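Flatex to Grokus: Moving Our Club's Tables to a New Format
Student project report, spring term
28 May 2020

So this is my write-up of the migration tool I built this term with Ottó Bíró. Ottó did the importer, I did the exporter and pretty much all of the documentation (guess who lost the coin toss). Our supervisor was Judit Antal, who read every draft and sent most of them back with the word "shorter" in the margin. Sorry in advance, Judit.

The problem

The chess club has kept its records in Flatex for years. Flatex is a small desktop program where every table is one text file, and it works fine until two people want to edit at once. The club wanted to move to Grokus, which runs in a browser and lets you link tables to each other. Grokus can read CSV files, so we figured the whole project would take a weekend. It took from January until now.

What went wrong is that Flatex doesn't store column types. A date is just text, and so is a phone number, and so is a rating. When you load that into Grokus it guesses, and it guesses per file, using only the first 10 rows. If those rows happen to have blank ratings, you get a text column and you can't sort it properly later. We found this out after loading 11 tables by hand and then having to delete all of them!

What we built

The tool is called Purnix. You point it at a Flatex folder and it goes through in 3 steps:

1. Scan. It reads every row of every table and works out a type for each column.
2. Review. It shows you the types in a list and you change the ones it got wrong.
3. Export. It writes the CSV files plus a small schema file that Grokus picks up on import.

I thought step 2 would be a formality, but it ended up being my favorite part. The first version asked you to confirm every single column, and our club secretary gave up halfway through. Now it only stops on columns where more than one type fits, and everything else is folded away under a "Looks fine" heading that you can open if you're nervous.

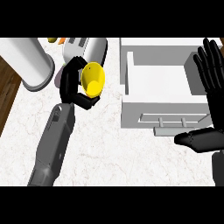

What happens to a column where some of the values don't match the type you picked?
Purnix keeps the odd values in a second text column with "_raw" on the end of the name, and leaves the matching cell in the typed column blank. You can clean them up in Grokus afterward, or delete the extra column if you don't care.

We argued over that one for a good while. Ottó wanted the export to stop with an error, and I wanted to keep going no matter what. The "_raw" column was Judit's suggestion, and I'm still a little annoyed that we didn't think of it first.

Dates

Dates get their own section because they ate most of March. The old tables had day-first dates up to a certain point and month-first dates after that (a new secretary took over, and she set things up her own way). Purnix looks for any value that can only be read one way, and uses it to settle the rest of the block around it. If there's no such value, it asks. We also added a switch called "Orakzai mode", named after the test folder where we first hit the bug, which treats every date as unclear and asks you block by block. It's slow, but for really messy tables I'd use it.

Testing

We wrote 80 test tables, mostly small and nasty: empty files, a header with no rows, commas inside quotes, a column called "column". All of them pass on my laptop. On Ottó's, 3 of them failed until we noticed his system was saving files with different line endings — a one-line fix once we'd found it, and a whole evening before that.

What's missing

Links between tables aren't carried over. Flatex users fake links by typing the same name in two places, and matching those up safely is a bigger job than we had time for. Attachments are skipped too, though the log does list each one with its path.

There's also no undo. Purnix never touches the original folder, so you can always run it again, but if you've already changed things in Grokus, a second import will add duplicate rows. The manual has a warning on page one and I've put the same warning in the export window.

Ottó is planning to keep working on the importer over the summer, starting with the duplicates. The release notes for the current build are in the docs folder, along with the list of known bugs.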